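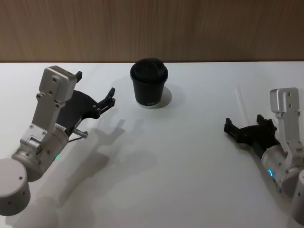 *Two arms, one lidded paper cup.*

**geder_shop** wrote:

Topic for the month: can a machine do the small chores yet? I mean picking up after people, wiping down, putting the cup in the trash. I run the front counter at Evitz and we go through 340 of these cups in a normal week. I'd pay for something that cleared them.

**pachecofan** wrote:

No. Next question.

Longer version: a paper cup is light and it crushes. Grab it too hard and the lid pops off. Grab it too soft and it slides. A kid learns that in an afternoon. Put the same cup on a crowded table with napkins and a laptop and I don't trust any arm with it.

**millwright26** wrote:

I disagree with the flat no. We have had arms loading parts at Produs since June and they do fine, because the parts show up in the same spot every time. My log has 1,139 loads with 26 stops, and most of those stops were chips in the fixture.

Chores are harder, I'll give you that – but some chores look a lot like shop work. One cup on a bare white table is close to a fixture.
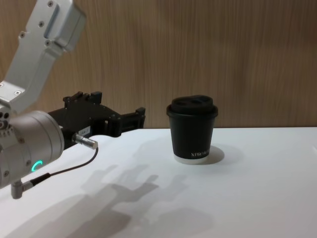
Start with that and then make it worse a little at a time. Move the cup. Swap the size. Leave some coffee in it. If it still works after all that, then we can talk about the counter at Evitz.

**pachecofan** wrote:

"Close to a fixture" is my whole complaint. My kitchen has never looked like that. By the time I've cleared the table for the robot, I've done the chore.

**geder_shop** wrote:

My counter is pretty plain by closing, to be fair. Cups and lids, mostly. Would you need both arms for it?

**millwright26** wrote:

For tossing a cup, one. For taking the lid off first, I'd want 2, one to hold and one to pull. We have to sort lids from cups here, so that matters to me.

**pachecofan** wrote:

We sort too. Takes me four seconds a cup. Post your stop count when you try it with coffee in them.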